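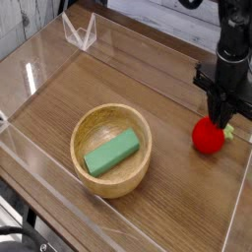
Green block in the wooden bowl, strawberry on the table.

Home | List archive | Rides | Results | Join | Contact

Print this message | E-mail this message to a friend

From: Araba Amissah
To: Prirnton Wheelers list
Subject: Re: Garnitz hill climb, start order and the neutral zone

Hi all,

Thanks Ismail for getting the ball rolling, and sorry it's taken me until after the kids' bedtime to answer. I've pasted your message underneath so people who only joined the list this month can follow along. My replies are mostly to the start order bit, then I wander off, as usual!

> Ismail Ghoneim wrote:
>
> Evening everyone. A few things before entries open for the Garnitz
> climb.
>
> First, start order. Last year we went slowest to fastest on the
> previous year's times, and anyone without a time got slotted in
> alphabetically. I copped a fair bit of grumbling over that at the
> top. Do we want to do it again, or go with self-seeding on the
> entry form?
>
> Second, the neutral zone. The council has resealed the bottom
> stretch and the new surface stops just before the second cattle
> grid. I'd like to move the start line up past the grid. It takes
> 167 metres off the course, so the old record wouldn't count on the
> new one.
>
> Third, gaps. One minute was fine with last year's field but if the
> Salem mob come over we'll be there until lunch. Thirty seconds?
>
> Fourth, I still have somebody's black arm warmers and one left
> overshoe.
>
> Ismail

OK, start order. I was one of the grumblers, so I'd better own up. I didn't have a time from the year before (I was off with my knee) and with a surname starting with A I ended up going off first, at a quarter to eight, in fog, with no one up the road to chase. Then every single person with a time came past me before the switchbacks. It was character building, I suppose! I'd much rather we self-seed. Put a line on the form that says "what do you reckon you'll do" and sort on that. Yes, people will fib. Let them. If someone writes down a time they haven't seen since their twenties they can enjoy being caught by me.

The one thing I'd keep from the old way is the juniors going off together in a block at the start. Their parents can get up to the lookout and back down before the road gets busy, and they're not left standing around in a jersey and goosebumps.

On the neutral zone, I'm for it, record or no record. I know there's some feeling about the record. I rode the bottom bit on Friday after work to have a look and the new seal is gorgeous, really quiet, you feel like you've been given another gear. Then you hit the lip where it ends and it's a proper thump. I was only doing a gentle tempo and my bottle jumped out and went into the ditch. Somebody on narrow tyres at full effort with their head down could come a real cropper there, and then there's the grid straight after. So start above it, neutralise everything below, and keep the old record on the page as "old course" with its own line. Dernura did the same when their finish got moved off the dam wall and I don't remember anyone crying about it for longer than a season.

While I was up there I also noticed the passing bay on the left, just after the pine plantation, has a big pile of gravel dumped in it. That's where we had the timing car turn around last time. Is that the council's gravel, and is it going anywhere before January? If not, the car will need to go right up to the quarry gate and come back, so whoever is driving should know before the morning and not on it.

Gaps. Thirty seconds is fine by me for the main field. I'd keep the minute for the juniors' block and the people on tandems, because the tandems take forever to get rolling on that slope and nobody behind wants to be dodging a wobbling one. Do we have 2 tandems again or has the second pair finally bought singles?

I did a bit of arithmetic on the back of an envelope for the entry fee too. The permit and the traffic plan take up most of it, and the first aid people have gone up. If we charge the same as last year we come out $5 a head short on my guess at numbers. We've got $3000 sitting in the events account that I thought was there for exactly this kind of thing, but I know others would like to see it go towards a new set of radios. I don't mind which, I'd just like it settled before the entry form goes live so we don't end up changing the price halfway through like we did with the criterium.

Now for training, as a few newer riders have asked me offline. I'm doing repeats on the lower half every second week, leaving from the Prirnton bakery at six in the morning. It's five goes at the steep pitch with an easy roll back down, then coffee. There's no dropping anyone, we all turn at the same tree and regroup. Bring a light, bring a vest for the descent, and please fit a lower gear than you think you need. I put a bigger cassette on over winter and my only regret is the years I spent being too proud to do it!

If you've never ridden the whole climb, the bit that catches people is the false flat after the third bend. It looks as though it levels off and your legs say "oh lovely" and you push on, and it's still going up the entire time. Sit down, drink something, and save it for the last ramp.

Ismail, the overshoe is mine. The arm warmers aren't, mine have a hole in the elbow.

Cheers,
Araba

Reply to list | Reply to sender | Previous in thread | Next in thread

Shares: 2 | Comments: 5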